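Sorting Our Trash for a Semester: Final Report
Intro to Waste and Materials, group project, written up by me for both of us

What we wanted to know

The plan was simple. We wanted to find out whether people sort drink containers better when the bins are easy to tell apart by color, and whether our own idea of "sorted" would survive contact with actual containers. We had a table, a pile of empties (and a few that were still full), and a bunch of paper cups standing in for bins.
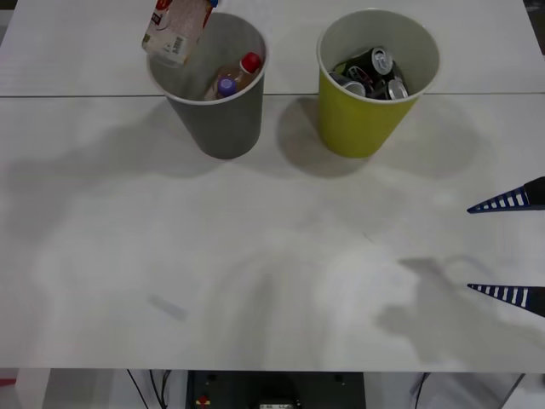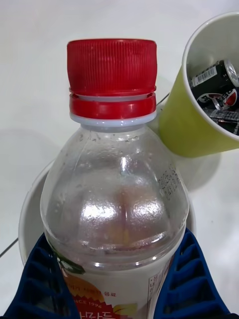

Drink containers looked like the easiest kind of trash to sort, and that's why we picked them. Everybody knows what a can is. We started with two bins and two rules: metal goes in the yellow-green cup, everything else goes in the gray one. The cans behaved themselves, and the four that ended up piled in the yellow-green cup never caused a single argument. The gray cup was another story, because a plastic bottle with amber-brown liquid in it and a beverage carton are both "everything else" and have almost nothing in common once they get to a recycling plant. So most of this report ended up being about the gray cup, which I did not see coming when we wrote the proposal!

Why drink containers

Our first proposal was about the whole cafeteria waste stream, and our instructor wrote "too big" across the top of it. Fair enough. Drinks are a good chunk of what ends up in the bins in the Plarnitz building anyway, thanks to the vending machines by the stairs and the Plisik coffee counter right next to them. The counter sells mostly bottles and cartons, the machines sell mostly cans, and the nearest real bins are two identical black ones with faded stickers. I have used those bins for two years and I still have to bend down and read the stickers.

We also liked that drink containers come in a few clear materials. Cans are metal, bottles are plastic, cartons are paper with some plastic and sometimes foil in there too. At least that's how we thought of it in the first week. Then we started looking at bottles up close.

One bottle is a lot of parts

Pick up an ordinary drink bottle and count what it's made of – we did this as a warm-up and it took over the whole session. You've got the cap, you've got the ring that stays behind on the neck after you open it, you've got the clear body, and then you've got a label, which can be paper or plastic film and is stuck on with some kind of glue. The peach-or-orange-looking drink with the red cap has a red ring under the cap and a white label around a see-through body, so even on a small bottle the colors change several times between the top and the middle. The text on ours was mostly Korean, which neither of us reads, so if there was a recycling instruction on there it was wasted on us. I think that's a real finding, even if it's an accidental one. A lot of drinks at the counter are imported, and a label you can't read can't help you sort.

We ended up disagreeing about caps. I was taught as a kid to take them off. My partner was taught to leave them on. We looked up the rules from Gremex, the company that picks up for campus, and their leaflet says caps on, bottle empty. So I lost that one.

How we ran it

We set up on a white table in the materials lab in July, during the summer session, when the building was quiet. Paper cups made decent bins for this size of test. They're cheap, they come in colors, and you can look straight down into them and see what went where. The wide mouth matters more than I expected. A carton has corners, and corners catch on a narrow opening, so people start shoving or just leave the thing on top.

Then we asked people walking by to sort a tray of containers for us. We gave them the cups with no labels at first and told them the rule once, out loud. After that we did a second round with a small written sign in front of each cup. In total we logged 123 items. I wrote each item down as it went in, and my partner kept the tray stocked and tried hard not to make a face when somebody got one wrong.

What happened

Cans went to the right place nearly every time, signs or no signs. Cartons were where people slowed down. You could see them holding the carton over one cup, then the other, then looking at us for a hint. With only two bins the carton technically had a right answer, but several people told us it felt wrong to put it in with the plastic, and I get that. One person asked if we had a paper bin hidden under the table.

Full or half-full bottles were the other snag. Some people sorted them without blinking. Others stopped and asked where they could pour it out, and we didn't have a place for that, so we said to pretend. I'd change this if we did it again. A bucket for liquids would have cost us nothing, and the real bins downstairs don't have one either, so we could have tested something useful.

Did the colors help? A bit, I think. People remembered "yellow-green is cans" faster than they remembered the words on the sign, and in the second round most of them never looked at the sign at all. But the colors only helped once somebody had explained them. Gray doesn't say anything to anyone.

Things that went wrong

Our stack of cups from Amaral came with fewer colors than the packet promised, so the blue cup we wanted for cartons never happened and we stayed at two. The paper cups also get tippy when a full bottle lands in them at an angle. And our written signs kept sliding across the tabletop until we taped them down, which we should have done from the start.

The bigger problem is that the people passing through a materials lab in summer are mostly materials students. They probably know more about plastic than the average person grabbing a soda between classes. I wouldn't use our results to redesign anything for the whole campus.

What we'd do next

Three bins, for sure, with cartons getting their own. We'd also like to run it right at the Plisik counter during the lunch rush, with real bins and real hurry, and with a place to pour out the leftovers. My partner wants to weigh everything too. I'm less excited about that part, but the lab scale is already reserved for us in the fall if we want it.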